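Nandcombe Packed Lunch and Snack Words

A word list and small text collection, version 2, Mar 16, 2024

What's in it

Nandcombe is a collection of the words people use for the food they carry about with them: packed lunches, things eaten on trains, things bought at a kiosk and finished before you get home. It has 1310 entries, each with a headword, a short meaning, where the person who gave it grew up, and at least one sentence showing how they'd say it. I've been gathering these for years and I still get a little thrill when a new word for the end slice of a loaf comes in!

The first version had nearly 1000 entries and leaned heavily on the north of England. This one is much better spread, thanks mostly to Rogelio Dagdag, who went through his own family's letters and then talked half his street into filling in the form. His batch is marked RD in the source column and it's wonderful – do read the sentences as well as the headwords.

Files

entries.csv – the main list, one word per row
sentences.csv – example sentences, joined to the main list by entry_id
places.csv – the 127 place names people gave, with the spelling they used and a tidied spelling next to it
changes.txt – what moved, merged or vanished between versions

All files are UTF-8 with commas between fields. Any field that has a comma inside it is wrapped in double quotes. If your spreadsheet turns "bap" into something odd, check that it hasn't guessed the language wrong.

Columns in entries.csv

entry_id: a number, never reused, even when an entry is dropped
headword: as the person wrote it, in lower case unless they insisted
meaning: one line, in everyday words
group: one of 21 groups, such as bread, drinks, sweet things, wrappings, mealtimes
place_id: matches places.csv
age_band: in ten-year steps, blank if not given
source: form, letter, talk or RD

A word on the groups. They started as a quick way of sorting the paper slips and they've never quite lost that feel. "Wrappings" has foil, greaseproof and every name for a sandwich bag, and it has grown into one of my favourite parts of the whole thing. "Drinks" is the messiest, as so many people use a brand name for any fizzy drink at all. I've kept those as given and added the general sense in the meaning column.

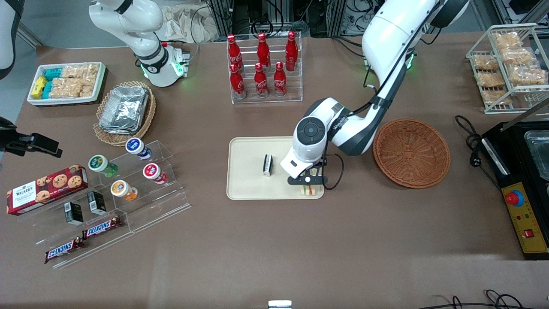 Snacks, a beige tray and a rack of red Coca-Cola bottles. See the groups "bread" and "drinks".

Sandwich words deserve their own paragraph. There are entries for the whole thing, the half, the triangle, the filling that falls out and the crust left behind. Plenty of people gave two words and said they'd use one at home and the other at work. Both are in, as separate rows, with a note in the sentence file. Please don't merge them if you can help it – the pairs are the best bit!

How the words were gathered

Most came through a paper form left at the Flirkberg reading room, and later through the same form online. It asks what you'd call a thing, never whether a word is right. Letters and talks were typed up by hand. I've left people's spelling alone in the headword and sentence, and only corrected slips in the meanings, which are mine anyway.

Names, street names and anything that might point to one person were taken out before the files were made.

Known gaps

Very few entries come from people under twenty.
Wales is thin, and the islands are thinner.
Hot food is nearly missing. The form only asked about cold things until last May.
Some place names are vague ("near the coast", "my nan's"). These have a place_id but no tidied spelling.

Using the files

There's a small script called jiro that joins the three tables and prints the entries for one group. Run it with the group name in quotes. If you'd sooner use a spreadsheet, sort by place_id first and the rest is easy to follow.

The Brunner numbering in the oldest entries comes from the card box they were first kept in. It has no meaning now, but a couple of people still quote it, so it stays in changes.txt.

Sharing and corrections

Use it, copy it, print it out for a class. Please credit the collection by name and say which version you used. Corrections are very welcome, and new words even more so: send the word, a sentence and where you grew up. The next batch will start with soup.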